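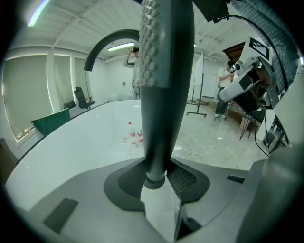
*Three red-capped bottles on the white table.*

I've never trusted a cleaning product that promises to do everything, and Julent promises to do everything. Hob, bath, windows, trainers. The refill pack says one capful makes 600 ml of spray and that you'll "never need another bottle". My mum said the same about vinegar and she had a cupboard full of other bottles.

Ruoxi Jiang at work swears by it, so in October I gave in and bought one from the big shop in Nivcombe. I used it for 11 days and nothing else.

On the worktops it's fine. Washing-up liquid in warm water is also fine, and I already had that. On the hob it moved the grease from the left side to the right. The bathroom mirror came up streaky twice, and the second time I'd followed the instructions to the letter, including the bit about a "fresh microfibre cloth", sold separately of course.

Then there's the smell. The label calls it Coastal Linen. I grew up by the coast and our linen smelled of chips.

Ruoxi says I'm making it too weak and should double the dose, so a capful for 300 ml. Well, yes, I expect that would work better. It would also cost twice as much, and I could go back to my old Kwan cream cleaner and a bit of elbow grease for less. I've still got half a tub of it under the sink.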